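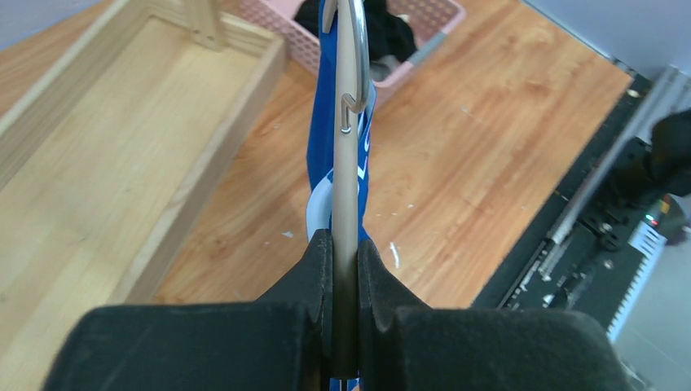 **Progress report: clothing reuse room, Brisis**
**Reporting month: August**
**Prepared by: Réjean Lachance**
**For: Antunes, small projects fund**

The sorting and hanging stage is now running. The grant was for setting up a place where donated clothes could be checked, hung and sent out on hangers instead of in bags. The work that was due to be in place by the end of August is in place, apart from the labelling, which is covered further down.

## Clothes received and sent out

We have taken in 2071 garments since the start of the grant. Of these, 1000 have been checked and passed and 900 of those have gone out to Pidard, who run the rails at the other end. Another 84 were turned down for holes, broken zips or stains that would not shift. The rest are still bagged and waiting to be checked.

T-shirts and other tops make up most of what comes in. Printed tops go out quickly. Plain dark clothing is slower, and Pidard have asked us to send less of it until their own stock has come down. We have agreed to this and are holding the plain dark items back on our side.

Children's clothes were not part of the original plan. We get a bag or two most weeks and pass them on unchecked.

## The hanging table

Hanging is done on a light wooden table with a small wooden rack at the back. We use wooden hangers with metal hooks. The first batch of hangers we tried, from Idside, were thin plastic and bent under anything heavier than a shirt, so we sent them back and paid the difference for wood. The extra cost came out of the furniture line and is shown in the accounts sheet.

The order of work at the table is now settled:

- Check the neck, cuffs and hem before the garment goes on a hanger.
- Put the hanger in from the bottom so the neck is not stretched.
- Straighten the shoulders and turn out any folded edges.
- Hang it on the rack with the hook facing away from you.

There is a small pink plastic basket towards the back of the table as well. We had asked for a set of matching tubs in the bid but have not bought them, as the basket has been enough so far. 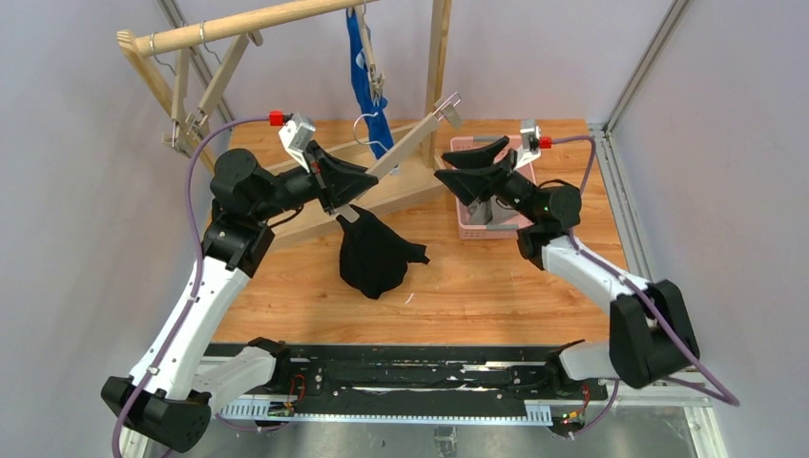 ## Problems and delays

Labelling is behind. The size labels were ordered in the wrong width and do not stay on the hanger. Replacements are on order and we have been writing sizes on card in the meantime, which is slow and gets muddled when a rack is moved.

Clothes slipping off the hangers has been a smaller problem, mainly with wide-necked tops. Pidard now fold these and stack them, and we have stopped hanging them here.

The table needs wiping down more often than we allowed for. Lint and bits of thread collect on it and show up on dark clothes. A wipe at the start and at four o'clock has been added to the routine.

## Next period

- Clear the backlog of unchecked bags.
- Fit the new labels and go back over the garments already hung.
- Agree a monthly figure for plain dark clothing with Pidard.
- Return the unspent tub money or move it to hangers, whichever Antunes prefers. Please let us know which before the next payment is made.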